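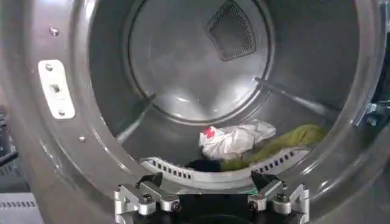 Laundry Day at Valcombe

By Carleen Pomare

The robot is called Buno, and on the day of my visit it has one task: to take the laundry out of a dryer. I have done this task all my life and never thought it was difficult. After one afternoon in the Shevchuk workshop in Valcombe, I think differently.

The open day of July 15, 2024 brought 30 visitors, more than the small room can hold with comfort. We stood behind a yellow rope and talked too loud. The engineers asked us politely to keep our bags off the cables.

Buno has two silver fingers with black tips that point upward. They are not beautiful. One can see every bolt. But when they stop in front of the open door, with a white cloth and an olive-green towel lying in the drum behind the lint grille, the whole room becomes quiet.

"A cup has always the same shape," the engineer at the controls told us. "A towel has a new shape each time you drop it." Steel is another trouble, she explained. The drum throws the light back in bright streaks, and to a camera a streak can look like the edge of a cloth. The team has collected 2,000 attempts with this dryer, and she said the failed ones are often the more useful to study.

The first try that I watched was a failed one. The fingers closed, went up, and held nothing. A boy near me laughed, and his father too. At the second try the white cloth came out, slowly, and was put down beside the machine. People clapped as in a theater.

I asked what happens with a sock. The engineer made a face. Socks hide under the other things, and for now a person takes out what is left.

Later we had coffee in the corridor, where a poster showed the next project, named Clornness. It should fold the clothes as well. The drawings were still in pencil, and I could not get anyone to give me a date for it. The workshop will open its doors to visitors again in September, from 9 in the morning. Places must be asked for by e-mail, and children are welcome if they stay behind the rope.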